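Papercraft | Interviews

The Discipline of the Handmade Card: A Conversation with Ju-won Yoon

16/05/2022

Ju-won Yoon has directed the card and paper program at the Markurberg Craft Institute for nine years. In that time the program has grown from a single evening class to a full course of study in stamping, folding and hand lettering. She met with us to discuss the program's new curriculum, the question of copying, and the state of supplies.

Yoon came to paper through bookbinding. She was trained to make boxes and cases, and took up cards when a colleague needed someone to cover a winter class. "I had assumed that a card was a minor thing," she said. "Then I tried to score a heavy sheet cleanly across the grain, in front of students, and it cracked along the whole fold. I went home and practiced for a month."

Grain remains the first subject taught at the Institute. New students spend their opening session bending uncut sheets in both directions and marking the back of each in pencil. No ink is used until the second meeting. Yoon is aware that some find this slow. "We do lose a few people that first evening," she said. "I regret it, but I have not found a better way to begin."

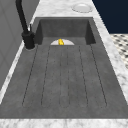 Kitchen sink with integrated drainboard and marble countertop.

The revised curriculum, introduced in January, places greater weight on the inside of the card. Yoon explained that student work had become very accomplished on the front panel and quite careless behind it. Sentiments were stamped off center, or the inside was left as bare dark cardstock on which no pen would show. Students must now submit every project open as well as closed, and a lined or mounted writing panel is required for any base darker than kraft.

"A card is meant to be written in," Yoon said. "If the sender has to hunt for a gel pen, we have made the job harder for them."

On the matter of copying, she was direct. The Institute permits students to reproduce another maker's layout for study, provided the source is written on the back. Copied work may not be entered in the annual exhibition. Of the 161 cards shown at the last exhibition, 11 were returned to their makers beforehand for closer review, and all but two were later accepted. "Most of those students did not know they had borrowed anything," she said. "They had seen a layout, liked it, and forgotten where. We asked them to look again. Two of them found the original and withdrew, and I thought well of them for it."

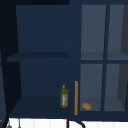
4 min read

Asked about materials, Yoon named a small number she relies on. The program buys its white base stock from Dorkance, chiefly for consistency between orders, and uses Prerero dye inks for beginners. Pigment inks are held back until the second term. "They sit on the surface and they take their time drying," she said. "A beginner will put a sleeve through it. I still do."

She is less settled on die-cutting machines. The Institute owns two, both made by Hwang, and there is usually a line for them. Yoon has declined to buy a third. She prefers that students learn to cut a circle with a knife and a template before they are shown the machine, although she concedes that the results are seldom as good. "I would not ask anyone to make sixty wedding invitations that way. For one card, it is a reasonable thing to know how to do."

The coming year will include a course on envelopes, which Yoon has wanted to offer for some time. It will cover liners, square formats and the extra postage they may require, and closures that survive sorting equipment. Wax seals will be discussed, with some caution. A bulky seal, she noted, is best sent inside a second envelope.

Yoon continues to make cards of her own, mostly for family, and mostly late. Her mother's birthday card this year was finished on the morning it was due and delivered by hand. It had a plain gray front with one row of stitching. "She asked me whether it was done," Yoon said.

Enrollment for the envelope course opens through the Institute's office. Students bring their own bone folder and metal ruler.

Shares: 9

Comments (3)

paperandpins
The part about dark cardstock is so true. I have a drawer of black bases I can't write in. Going to try the mounted panel.

Marlene T.
Does the envelope course cover A7 only or the small sizes too? I called the office and got the machine.

inkyfingers
I took the beginner class and was one of the ones who grumbled about the pencil marks. I still mark my grain on the back of every sheet.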